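4.2 Matching people across the parish books

I should say up front that I came to this part of the project thinking it would be the easy bit. We had the Skomilura burial registers, we had the household lists from the same parish, and we had a clean transcription of both. All I wanted was to tie each burial to a line in a household list, so that a name and a death would turn into a person with a farm and a family. I figured a few weeks. I started in May and I was still arguing with myself over the last batch when the summer was nearly gone.

The burial side has 4000 entries. Most of them give a given name, a father's name, a farm, and an age, and that sounds like plenty until you try to use it. Farm names in Skomilura moved around. A family that took over the lower half of Sesavon would be written down as "of Sesavon" by one priest and by the old name of their field by the next, and then a third would come along and use both (sometimes on the same page!). Ages are worse. I found the same woman getting younger between two household lists, and she wasn't the only one. Ages at burial pile up on the round numbers, as they do in nearly every register I have ever worked with, so I stopped treating age as something that could rule a match out and used it only to choose between people who already looked right on other grounds.

Surnames are the thing readers ask me about most. For the early books there mostly aren't any, only patronymics, and the few families that did carry a fixed name used it when it suited them. The Boström household is the one I kept tripping over. In the household lists the name is there every time, written with care. In the burials it comes and goes. The sons have it, the daughters usually don't, and one widow is entered under her own father's name as though the marriage had never been recorded. I had her down as a stranger for a long while. What finally placed her was the farm and a godchild, and I'd never have looked at the godchild if I hadn't been chasing somebody else in the baptisms.

So here is how the matching went in practice. I sorted both sets by farm first, with a lookup table of farm names that I built by hand and kept adding to. Inside each farm I compared given names, folding the spellings together (Karin, Carin and Catharina are one name in my table, and I know some of you will object). Then I compared the father's name. Anything that agreed on all three went straight through. Anything that agreed on two went into a pile that I read myself, entry by entry, with the scanned page open next to the transcription. Anything that agreed on one or none was left unmatched.

The reading took most of the time. I used Fendo, a small record-linking tool, to keep track of which pairs I had looked at and what I decided, and it was good for that. I turned off its automatic scoring after the first few farms. It liked common names far too much and would cheerfully marry any Anders to any other Anders within walking distance. You could probably tune it to behave better, but by then I was enjoying the pages and I didn't want to stop.

A word about the children. Infant burials often give nothing except "a child of" and the father, and where a couple buried several in a few years there's no way to say which baptism goes with which grave. Earlier work on parishes like this one has tended to assign them in birth order and move on. I didn't like doing that. I linked those burials to the parents and left the child's own line blank, so my counts of matched individuals come out lower than they might, and the counts of matched families come out about where I'd hoped.

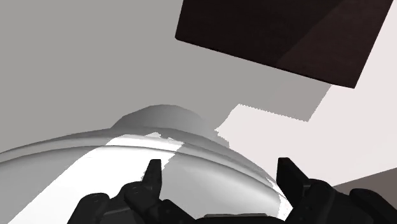
Figure 3

The other choice I went back and forth on was what to do with people who left. Skomilura sent its young folk out to service in the neighboring parishes, and plenty of them never came home. They're in a household list at fifteen and then they're gone, with no burial to find in our books. I marked them as open and didn't count them as failures of the matching, and I think that's fair, though it does mean the match rate for women in their teens and twenties leans on my reading of the moving-out notes in the margins. Those notes are in a cramped hand and the ink has gone through the paper in spots.

When I was done there were 105 pairs I still couldn't settle. I've listed them all in the appendix with both readings side by side, and I would love to hear from anyone who has family from the Sesavon side of the river and can knock a few off the list. The version of the table used in this paper is the one saved on 1 Aug 2016. I have fixed two farm names since then and neither change touches a matched pair.

The next section uses the settled matches only. I ran the household sizes with the open pairs included as well, just to see, and the picture hardly moved, apart from the smallest farms, where one extra grandmother makes a real difference.

14 shares
3 comments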